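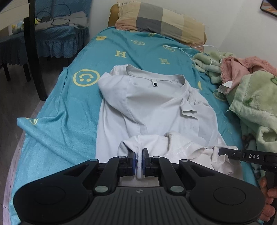
Folding T-shirts on the bed without them ending up more wrinkled than when I started

I need some laundry help, and please be gentle, I'm 31 and apparently never learned this properly. I fold my shirts on the bed. I don't have a table big enough (the kitchen one in our place on Selis Street seats two if they like each other), so the bed it is. I lay the shirt out, I smooth it, I fold the sleeves in, and by the time I've got the bottom hem brought up to the collar the whole thing has slid sideways and there's a big crease across the front. White ones are the worst because every line shows.

The sheet is one of those shiny satin-feel ones, turquoise with a big yellow smiley and yellow letters and emblems on it, and I love it and I'm not getting rid of it. But I do wonder if it's part of the problem. Things skate around on it. I also tend to have a blanket or two heaped up on one side and my phone charger running across the middle, so I'm working in whatever space is left.

So is there a trick to it? Do I have to iron first? I own an iron but I'd need to go look for it. I've watched a bunch of those videos where you pinch the shirt in two spots and flip it and it's magically folded, and mine comes out looking like a dumpling. Mostly I just want a stack of tees that fits in the drawer and doesn't look slept in when I put one on.

Drawer is a Temby, the shallow kind, if that matters. Thanks in advance!

Posted by bikowbasement, 2021-06-16

sockdrawer_dee

Oh I feel this one! I folded on a bed for years and yes, your sheet is a big part of it. Satin is lovely to sleep on and terrible to fold on, there's nothing for the cotton to hold on to. What I do is put down a bath towel first, a big plain one, and fold on top of that. Cotton on terry stays put. You can leave the smiley on the bed, just cover a patch of the sheet while you work and then whip the towel away when you're done.

And move the charger! I know it sounds picky but a cord under a shirt makes a little ridge, and you press down on the ridge with your hand while you're smoothing, and there's a line you didn't have before. Same with the blanket pile. Push it all up to the pillow end or dump it on a chair for five minutes.

Now the fold. This is how I do mine and I've got two teenagers' worth of practice:

Lay the shirt face down, collar away from you. Before you fold anything, take hold of the bottom hem at the two side seams and give it a tug toward you. A proper tug, till the body goes flat. Then run your palms from the middle out to the sides. If a sleeve has flopped over on itself, pull it out straight now, don't wait, because once the side goes over it that bend is in there for good.

Fold one side in to the middle of the back, sleeve and all, then bend the sleeve back down so it lies along the fold. Other side the same. You've got a long strip now. Bring the hem up to just short of the collar (leave a gap of a couple of fingers or it bunches up at the neck), then fold in half again. If your drawer is shallow you may want to go in thirds so it stands on its edge.

The hem is where people go wrong, I think. They grab it in one place in the middle and lift, and the rest of it hangs back and gets dragged along in a bunch. Two hands, one at each corner, and lift it all together. It made such a difference for me, I was a middle-grabber forever.

Forget the pinch-and-flip. I can do it and it's fun at parties (well, at my parties) but it's not any neater.

rumpled in tai heights

just roll them. lay flat, sides in, roll from the bottom up. wrinkles are a fact of life. I have 200 band shirts and don't own an iron

line_dry_forever

Rolling's fine for a suitcase but I wouldn't do it in a shallow drawer, you end up with it jamming every time you pull it open. Ask me how I know. I had mine stuck shut one whole November with all my long sleeves in it.

I agree with the towel idea, but I'd start further back than that. Most of the wrinkling happens before the shirt gets anywhere near the bed. If your tees sit in the dryer after it stops, or in the basket overnight, they're creased already and no amount of folding is going to fix it. I take mine out while they're still warm, shake each one hard by the shoulders (it should make a snapping sound), and lay them flat on top of each other in a pile, unfolded. Then I fold the pile when I feel like it. They keep surprisingly well like that, and the ones at the bottom get a bit of a press from the ones on top.

For shirts that are already a mess I don't iron either. I use a spray bottle with plain water, a light mist across the front, smooth it with my hands, and give it a few minutes on the towel. Don't put it away damp though. I did that once with a stack of 4 and the drawer smelled like a pond.

One small thing I'd add for white shirts with the tag printed inside the neck instead of sewn on: fold so the collar ends up on top. You can read the size without opening it up, and in my house, where we all wear the same plain white tees in different sizes, it saves a lot of shirts getting pulled out and shoved back in a ball.

bikowbasement

Tried the towel and the two-handed hem and got through the whole basket. Way better! The sleeves still need work, I keep forgetting to straighten the left one before I fold over it. Going to try the pile thing next wash.

Related on this site

How do you fold a fitted sheet by yourself?
Satin pillowcases: cold wash or warm?
Fleece blanket shedding on everything else in the load
Shallow drawers, too many T-shirts
Getting deodorant marks out of white cotton
Is it worth folding pajamas?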